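News > Local > Food and Shopping

Snack swap returns to Prokau hall with longer hours and more imported items

11 September 2021

The Prokau snack swap will return to the community hall next month, with longer hours and a larger section for packaged foods from outside the country, organizers said.

The swap lets residents trade sealed, shelf-stable snacks for others of similar size. No money changes hands at the tables. Fresh fruit is set out free of charge for anyone who attends, whether or not they bring something to trade.

At the last swap, in May, 1484 items were traded. Adeel Ghauri, who runs the event, said he expects that number to go up this time and has set a limit of 3000 items so that the hall's storage room does not overflow.

"We ran out of shelf space by early afternoon in May," Ghauri said. "Chips take up a lot of room. I would like to see more people bring the cans, which stack, and fewer of the big bags."

Canned chips were among the most requested items in May, along with rice crackers and instant noodles. Flavors that are hard to find in local stores went first. Cucumber chips from China were gone within the first hour, Ghauri said, and a waiting list was started for anyone who wanted them at the next swap.

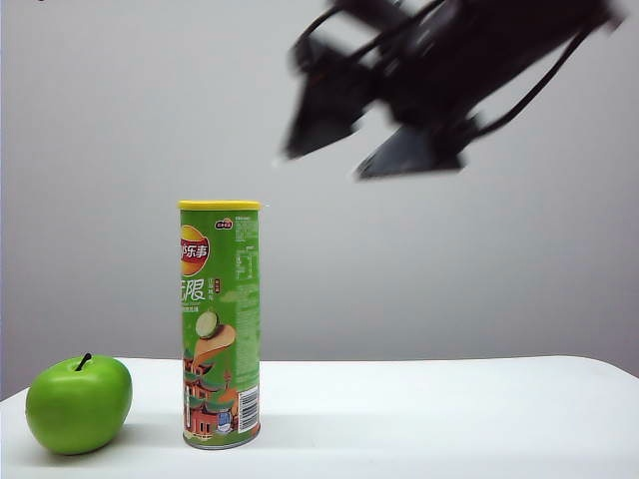

A can of Lay's chips with Chinese labeling and a cucumber slice on the front, next to a green apple.

Cucumber is a common chip flavor in China but is rarely sold in local supermarkets. Zeeshan Rajput, owner of the Jerkis grocery on the main street, said he began stocking it last year after several customers asked for it.

"People think it will taste like a pickle, and it doesn't," Rajput said. "It's mild and a little sweet. Kids like it more than their parents do."

Rajput said the store now orders imported chips by the case, with 12 cans to a case. Shipping delays this summer left the shelf bare for several weeks, and prices have gone up since spring. He does not expect them to come down before the end of the year.

Jerkis will donate four cases to the swap. Thái, a restaurant two doors down, is giving rice crackers and dried mango. Apples will come from the Pruvalex orchard, which supplied the fruit in May and will send both red and green varieties.

The rules are mostly unchanged. Every item must be unopened, with its seal in place and its date code readable. Homemade food cannot be accepted. Items past their date will be turned away at the door, as will anything that needs to be kept cold.

One rule is new. Any item with a label that is not in English must now have a sticker listing common allergens. The stickers can be filled out at the check-in desk, where people who read Chinese, Vietnamese, Urdu and Spanish will be on hand to help. Items that cannot be translated will go on a separate table with a sign asking shoppers to check the ingredients themselves.

Ghauri said the change came after a parent asked in May whether a package contained peanuts and no one at the table could say for sure.

"It was a fair question and we should have had an answer," he said.

Each person may bring up to 15 items and will get one token for each. Cans and full-size bags count as one item. Small single-serve bags must be bundled in threes to earn a token. Tokens from the May swap will still be honored, but they cannot be saved past this one.

Doors open at 9 a.m. and close at 4 p.m., two hours later than before. Check-in for people bringing items ends at 3 p.m. Anything left at closing will go to the food pantry on the lower level of the hall, which received six boxes after the last swap.

Flyers with the full list of rules were mailed to 3000 households this week. Extra copies are available at the hall office and at the Jerkis checkout counter. Parking behind the hall will be limited while the lot is being repaved, and drivers are asked to use the street on the north side.

Residents who want to help with setup the evening before can leave their name at the hall office.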